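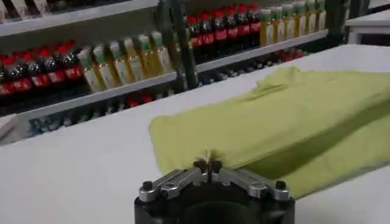 **Status:** open fault, set is usable with care. Last edited in February.

This folder holds the cloth-handling runs from the Clendlow bench that were pulled out of the main Filus release. They were pulled for a gripper fault: the fingers stop partway through closing and the controller still reports a completed grasp.

## What went wrong

The `grip_done` flag is raised on a timer, not on finger position or motor current. If the fingers stall, the flag goes up anyway and the arm starts its lift. Of the 200 runs in this batch, 11 are confirmed stalls. Another 5 have a gap in the current log and can't be judged either way.

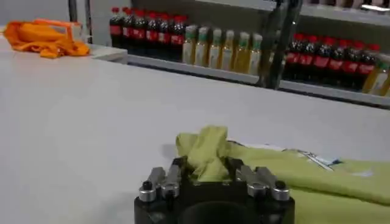

*Yellow-green towel pinched between the fingers, with the shelving behind the table.*

Thin or folded cloth hides the fault well. A fold can stay caught between stalled fingers for part of the lift, so don't label a grasp from a single still. Use the current trace.

## Safety

- Don't put a hand between the fingers to clear cloth while the drive is live. A stalled finger can finish its stroke without warning.
- Hit the e-stop, wait for the light to go out, then pull the cloth free.
- Keep speed at 70 per cent or lower until the flag is fixed.

## Files

- `runs/` – wrist camera video and joint logs
- `stalls.csv` – confirmed stalls, by run number
- `unclear.csv` – runs with the log gap
- `fukberg_patch/` – trial firmware from Fukberg, not yet tested on the Barbosa arm

## Known gaps

Labels in `runs/` are the original ones and still count stalls as good grasps. Filter against both CSV files before training.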